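# Deposit not returned after the seller pulled out, what is normal?

We signed for a two-bedroom unit in the Prekby building in May, and the seller has now withdrawn before settlement. The agent says the deposit is "in process" and I should wait. It is already five weeks. Our next place is on Dronitz Street and I need this money for it. 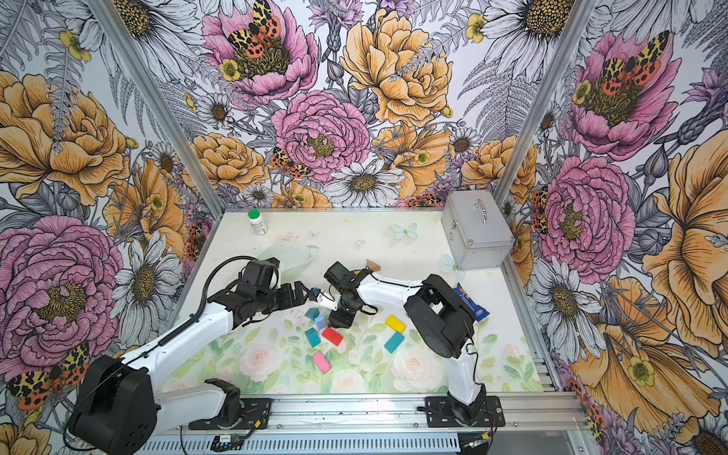 Is it in the agent's trust account or did the seller already get it? You should find this out first, before any other letter. Look in your contract for the word "stakeholder". If the agent holds it as stakeholder, he must keep it until both sides agree in writing, or until a court decides. Many times the delay is only that the seller did not sign the release form.

So I would do it in this order:

1. Write an email (no phone calls) and ask who is holding the deposit, and on which date it was paid in.
2. Ask for the release form and sign your part the same day.
3. Give them a clear deadline, with the hour, for example 5 pm.
4. If there is no answer, your conveyancer can write to the seller's side. Mine charged me a small fee for one letter and the money came.

Also check the interest. In my contract it was shared between buyer and seller, in some others it goes all to the buyer.

---

**Second answer**

Same thing with us at Pumimov Gardens. We waited 2 months, then complained to the state office and it was paid. Don't wait like we did.

---

**Third answer**

I agree with the first answer, but one thing is missing. If the seller withdrew without a right to do it, you may be able to claim your costs also: building inspection, loan fees, the search fees. My inspection and loan fees together were $1779 and I almost forgot to ask for them. Keep every receipt. Be careful with the release form, because sometimes there is a sentence in it that you give up all other claims. I crossed this sentence out and they accepted it, but ask your conveyancer before you do the same.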